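Olletti opens its cushion and soft furnishing workshop in Clivau to customers

Clivau, March 14, 2019 - Olletti, maker of cushions and pillows for the home, announces the opening of its renewed workshop and shop in the Eledside quarter of Clivau. From today, customers can choose a cushion cover, select the filling and see how the cushion is closed by the sewing team on the same floor.

The new space has a surface of 226 square meters and unites under one roof the cutting tables, the sewing room and the shop, which before were in two different streets. The rebuilding took the whole winter. The shop part is open from the first day, and the reading corner at the back will be ready in June.

With the opening, Olletti presents also the new collection Wouters. It is a line of soft, plain cushions for the sofa, the bed and the reading chair, offered in 30 colors. The blues were the most difficult to decide. The company made many trials between turquoise and sky blue before it was satisfied, and customers of the old shop were invited to give their opinion on the samples.

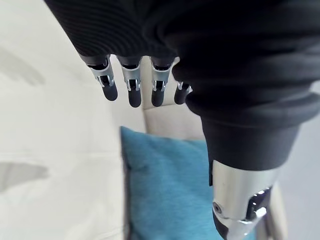

The covers of the Wouters collection have a lightly brushed surface that is pleasant on the face and on the hands. They can be washed at 30 degrees and should dry flat, away from the heater. Olletti recommends to shake the cushion once a week and to turn it, so that both sides keep the same color when it stays near a window.

Three fillings are available: a soft one for the bed, a medium one for the sofa and a firm one for people who like support in the back. The filling can be changed later in the workshop. For this service the customer brings the cushion to the counter and leaves it for about 38 hours. Old fillings in good condition are cleaned and used again for floor cushions.

"A cushion is a small thing, but people touch it every day, and they notice very fast when it is not comfortable," says the management of Olletti. "In the old shop we had the covers on a shelf behind the counter and the customers had to ask for each one. Now they can take them in the hand first, and ask later."

For the opening weeks, Olletti has prepared a first series of 799 cushions in the most requested sizes. Special sizes, for example for window seats or for benches in the kitchen, can be ordered with a paper pattern or with exact measures. The team asks customers to measure the seat and not the old cushion, as old cushions have often lost their form.

Repairs are accepted as before. Zippers, open seams and missing buttons are repaired also on cushions from other makers, if the fabric is still strong enough for sewing. The price is told at the counter before the work begins.

The workshop is in Eledside, Clivau, with entrance from the courtyard. Bicycles can be left inside the gate. Fabric samples of the Wouters collection are sent to shops and interior designers on request.

Press contact: Olletti, press office, Clivau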